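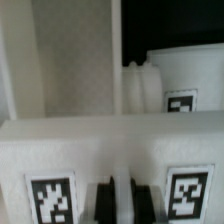

Week 3: Can a machine clear the counter yet?

Short answer: sometimes, slowly, if you set the table for it. I know a few of you signed up for this class hoping I'd say yes, and a few of you were hoping I'd say no, so everybody gets to be a little bit annoyed with me today.

When I was writing these notes I kept coming back to one boring question, which is "where is the thing?" You and I answer it without noticing. You reach for a mug while you're talking to somebody and your hand just goes there. A robot arm has to get the mug's position from somewhere, and then it has to know how the mug is turned, and then it has to keep knowing that while its own fingers get in the way (fingers block a lot more of the view than you'd expect!).

So people cheat, and I say that with love. They stick printed square tags on things. A tag has a known size and a known pattern, so one decent look at it gives the software a position and a tilt. White boxes are a good test for this - plain sides, hardly any texture, not much for a vision program to grab onto. Put a tag on the front and the problem gets a whole lot easier.
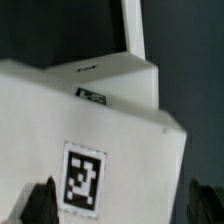 The catch is that a tag only helps when you can see enough of it. Slide one box in front of another and half the pattern is gone. Get too close and it goes blurry or runs out of view. And of course your kitchen doesn't have tags on it. I don't know anyone who'd put one on the butter dish.

That's why I want you to read the Ullico handout and the Kostier handout side by side. Ullico's people keep the tags and get a dull, steady machine that moves parts from tray to bin all day. Kostier's people threw the tags out and went after laundry and dishes. Their demo is more fun and it fails a lot more. In the version I watched, one load of dishes took about 30 minutes, and I was rooting for it the whole time.

My own view, and you can argue with me: shop-floor chores are mostly here, as long as the floor is arranged around the machine. Household chores are a different animal. Your counter changes every hour and you'd never put up with being told where to leave the sponge.

One more thing to keep an eye on as you read is the number of arms. Two arms can hold and pour, or hold and wipe. They can also bump into each other, so somebody has to plan for that too.

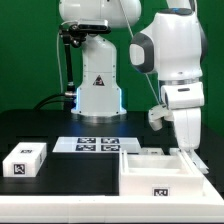 For next time

1. Read Simões, the first 3 sections. Skip the math if it scares you, we'll do it together.
2. Pick one chore you did this week and write down every time you had to look for something. Be picky.
3. Skim the Asness piece on cost. I disagree with most of it and I'd like to hear from somebody who doesn't.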